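This site uses cookies to remember your reading preferences. By continuing to browse you agree to our cookie policy. Accept | Manage settings

Pivbridge Rules

The Pivbridge Rules are a set of good-practice guidelines for two-armed robots that handle household goods, furniture in particular. They were first drawn up at the Enero workshop and later taken over by Kustton, which still looks after the text and puts out a new edition whenever enough changes have piled up. The rules are voluntary. A shop that follows them does not receive a certificate or a sticker for the door, although a good many people have asked for one over the years, and the question comes up again with nearly every edition.

Background

Early work on two-armed handling borrowed its habits from factory cells, where every part arrives in the same place and facing the same way. Furniture is a different sort of guest altogether. A stool can land on its side, on its seat or on three legs and a prayer, and it may have ribs, rims and hollow spots in all the places where a gripper would like to find something flat. The Enero group kept a notebook of grips that slipped and pieces that came back scratched, and by the December before the first edition the notebook held 1119 entries, many of them saying much the same thing in different handwriting. The rules grew out of an effort to boil it down.

The work surface

The first part of the rules deals with the table. It should be steady, wide enough that the piece can be turned without hanging over the side, and covered with a plain sheet in a single dark color whenever the piece is light (and the other way around for dark pieces). The sheet has to be pulled smooth before each session, and a torn one is to be replaced the same day. Shelves and cabinets may stand behind the table as long as neither arm can reach them at full stretch -- a point that is checked by slowly moving the arms out by hand, with the power off.
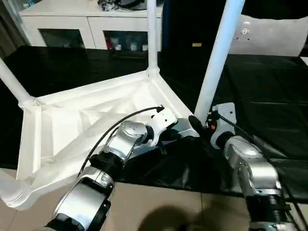
Grip and support

The longest part of the text, and the one most readers turn to first, covers where and how to hold a piece. Both arms should have contact before any lift or turn begins. One gripper is treated as the holding hand and the other as the working hand, and the two may trade jobs only while the piece is resting on the table. Legs may be held along their length, but a leg should never carry the whole weight during a turn. On molded plastic the rules allow gripping at a rim or edge and warn against squeezing thin ribs, which can whiten or crack. Grip force starts at 40 percent of the rated limit and goes up in small steps from there, with a look at the surface after each one.

Cables and clearance

Cables that run along the outside of an arm need enough slack for the wrist to make its full turn, but they should not droop so low that they can hook a leg or a corner. Each one is fastened in at least two places. The fifth edition added a line asking operators to run the wrist through its range once, without a load, at the start of every shift. It takes a minute or two, and it has become perhaps the best loved habit in the whole document.

People nearby

Everyone stays outside the reach of both arms while they are powered, and a stop button has to be within reach of the person in charge. After a stop, the piece is supported by hand before the grippers are opened -- and only once the arms have been locked.

Editions

The current text is edition 6, dated 24/07/2020. A shorter version for classrooms, known as the Wan Sheet, leaves out the force tables and keeps the parts on surfaces, cables and people.

Related articles
Wan Sheet
Kustton
Enero workshop
Two-armed handling
Gripper pads and finger covers
Emergency stop placement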